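Storage and Surfaces in a Shared Room
Interior Planning, second term project, Derthorpe

Brief was to pick one shared room and work out where flat, awkward things should live. Boards mostly. Also cables, but those come later. We picked the room with the gray striped carpet, partly as it's close to the studio and partly because everyone already complains about it.
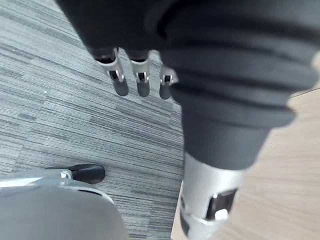
Report by Emiko Minami
Group 5, December – final version

1. Floor

Started with the carpet. Stripes turned out handy, we used them as guide lines when taping out the floor plan, no chalk needed. Tape was Fistex, the low-tack one. Came up clean after 2 weeks except one corner, where it left a gummy line that took some rubbing. Carpet is good for quiet and good for setting down a board on its edge. Bad for anything on small casters. The trolley we borrowed dug in and had to be draged.

2. Shelving and light

White shelving, white rails, a light strip along it. Very bright. Two of us liked it, I didn't – fine for finding stuff, tiring if you sit facing it. We asked people to fetch a named item with the strip on and again with it off. On was faster every time. No surprise there. What did surprise us was that labels got harder to read, because the glossy ones threw the light back. Switched to matte paper labels and that fixed it.
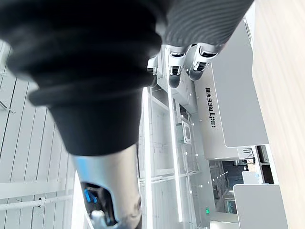
Same problem with the marker pens, by the way. Silver ink is useless under a strong light. Black on matte white, big letters, done. We made 30 labels and used maybe half, the rest are in an envelope in the studio if the next group wants them.

Shelf depth is the real issue. Boards laid flat stick out into the walkway and people catch them with a hip or a bag. Stood upright they need something to lean on, otherwise they slide. Tarnel sells a slotted divider that would do it but not in our budget. We cut slots into scrap foam instead. Ugly, holds fine.

3. The blue board

Most of our time went here. It's wide, flat, and a pain to turn near a cabinet. Notes from handling it:
– hold it by the low edge and the side, not both top corners
– open the cabinet first
– loose cables out of the way before anybody lifts
– scratches show on the matte blue, so no stacking face to face

We wrote the lifting order on a card. Should of done that in the first week.

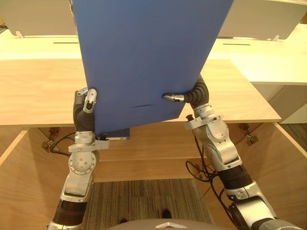
Schouten wrote in the review sheet that the foam slots were the best part and the card was too wordy, and asked whether we'd tried storing boards on their long edge, low down, so no one has to lift above the waist.

We hadn't. Tried it after. Works for the smaller boards, takes up too much floor for the big ones. Would need a cabinet with no middle shelf.

4. Left to do

Cables still have no proper home. Hooks on the inside of a cabinet door is the current idea, 5 of them, spaced by hand width. Measurements are in the appendix, drawn by me, sorry about the handwriting.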